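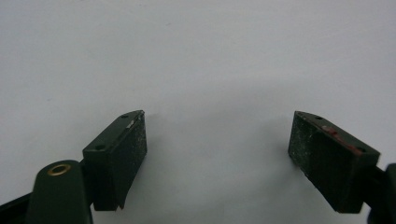

Two dark green gripper fingers against a plain pale background.

Cold sesame noodles you can make before work

If you have never packed cold noodles for lunch, oh, you are in for a treat! They don't need a microwave, they don't go soggy like a salad does by noon, and they taste even better after a few hours in the fridge. I make a box of these at least once a week and I'm still not tired of them.

The sauce started out as Ubaldo Orlandini's recipe (he taught the pasta night class I took in January), and he made his with almond butter. I switched to peanut butter and added a lot more lime. Sorry, Ubaldo, I love it this way!

What you need for 2 lunches

5 ounces dry thin wheat noodles or spaghetti
3 tablespoons smooth peanut butter
2 tablespoons soy sauce
1 tablespoon rice vinegar
Juice of 1 lime
2 teaspoons toasted sesame oil
1 teaspoon honey or maple syrup
1 small clove of garlic, grated
1 small cucumber
1 carrot
A big handful of shredded red cabbage
2 scallions, sliced thin
Sesame seeds and chili flakes, as much as you like

Step 1. Put a big pot of salted water on to boil. Cook the noodles the way the packet says, then taste one a minute early. You want them just cooked, with a little bite left.

Step 2. While the noodles are going, whisk the peanut butter, soy sauce, vinegar, lime juice, sesame oil, honey and garlic in a large bowl. It will look lumpy and wrong at first. Keep whisking! Add warm water a spoonful at a time until it pours like heavy cream.

Step 3. Drain the noodles and rinse them under cold water, tossing with your hands until they feel completely cool. Shake the colander hard, then shake it again. Leftover water makes the sauce slide right off.

Step 4. Tip the noodles into the bowl and toss until every strand is coated.

Step 5. Cut the cucumber and carrot into matchsticks (scoop out the cucumber seeds first). Fold them in with the cabbage and half the scallions.

Step 6. Divide between two lidded boxes and top with the rest of the scallions, the sesame seeds and the chili flakes. Straight into the fridge!

Each box comes to 556 calories by my math, a bit more if you're generous with the peanut butter, and I usually am.

Keep the boxes cold and eat them within 2 days. If the noodles have clumped by lunchtime, squeeze over a wedge of lime and stir with a fork. Baked tofu is great in here, and so are frozen edamame, which you can throw into the noodle pot for the last few minutes of cooking.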